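Maintenance of the Two-Arm Table Cell
Project report, Robotics Workshop course, Condness Technical College
Author: Melati Govindasamy

3. Setup and weekly care

The cell has two arms fixed on opposite sides of one wooden table. In our group we call them left and right. My part of the project was to keep both arms ready for the other students, who record their handover tasks in the evening. When I took over in October, the only document was one page from Vimdale, the supplier of the table, and it did not say anything about the grippers.

The first thing I learned is that most of our stops came from the fingers. The orange lattice fingers are flexible and they bend around the object. After many closings the small bridges between the slots become soft, and the finger does not return fully. I now keep a counter in the control program and inspect each orange finger after 500 closings. If I can see a crack in any bridge, I change the finger.

The screws of the finger blocks also become loose. I check them by hand after 200 closings and put a small drop of thread lock only if the same screw was loose two times.

After each change I run the handover test. One arm holds a tool nearly vertical, and the other arm comes from below with the gripper open. We leave the kitchen objects on the table, so the test has the same conditions as the recordings.
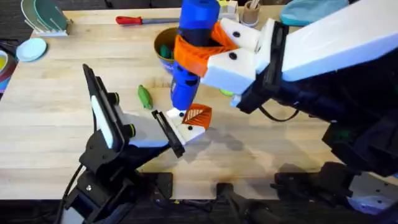
Figure 4. Handover test: the right gripper holds the blue tool, the left gripper is open under its lower end.

If the two grippers do not meet on one line, I repeat the zero position of the left arm first. In my experience it moves more often than the right one. The procedure takes around 28 minutes with the warm-up. I made it faster in November by skipping the warm-up, but then the zero was wrong again on the next morning, so I returned to the full procedure.

The cables need attention too. Each one must have enough free length for the full turn of the base, but it must not lie where a gripper can catch it. I move both arms slowly through the whole range and watch only the cables during this time.

3.1 Open problems

The table clamp on the left side still loses force. I tried a rubber sheet under it, with no clear result. The spare fingers from Lotard are a little thicker and I did not test them yet.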